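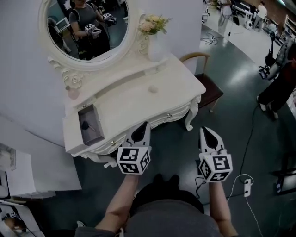 Quick one on the seal pool at Prirnosau before I run out of evening. The town has agreed the pool can't stay as it is, too shallow, no shade, and the filter has been limping since last summer. So the two old seals are moving to the coastal center at Costeck, if we can cover the transport. Price is $4000. We have $2000. The furniture sale is still on to help close the gap and the white vanity table, the ornate one, is still looking for a buyer. Offers to me please, and you collect. No delivery, my back won't have it.

What happens to the pool after. Two ideas going round. Ludger Stüber wants it filled in and planted, benches, a path, done. The park office would like a touch tank with crabs and starfish because school groups pay for that sort of thing. I'm with Ludger. A touch tank means animals being grabbed by kids all day and then we're back here in five years having the same argument. But come and say so yourself if you disagree, the office does read the comments. 135 in so far, most of them against the tank, a few very much for it, one about parking.

The sea lion show question is separate, please stop mixing them up in emails to me. The show is run under the Dlamini contract and that runs to the end of next season. We've asked for fewer shows a day and a proper rest pool out of sight of the stands. No answer yet. Will print it when there is one.

Costeck visit: some of us are going up in October to look at the pens. Seats on the bus for members first. There are 300 of you and one bus so write early. Bring a jacket, it is windy up there, and lunch, the cafe is shut out of season.

Also needed, someone who can read a water quality report and explain it in plain words. The last one ran to pages and I got as far as the ammonia table. Dezső Medve did it for years but he's moved away and we can't keep calling him at diner time.

Minutes of the last meeting are by the ticket window. Typos are mine, sorry, tpying fast.

Newsletter > Park News > Seals
October | by the editor
Contact us | © Friends of Prirnosau Park | Back to top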